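3. Does the written standard match the work?

Our group was asked to check the Brukar cell against the shop's own handling rules. The rules run to 9 pages. Most of them cover speed limits and sign-off sheets, and very little covers the grip itself, the part we worried about. 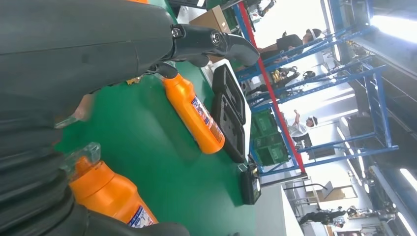 Figure 2. Gripper holding one orange bottle, with a second on the green work surface.

Rule 4 says a bottle must be held "securely." It gives no force, no test and no limit for squeezing. The log lists 1,847 picks as compliant, but a pick counts as compliant if the operator ticks a box. We don't think that proves much.

We would also like to know who decided that a check every 800 picks is enough. The rules cite an Endeck guide for it, and we could not find the number there. Until it has a source, we have marked Rule 4 as not verified.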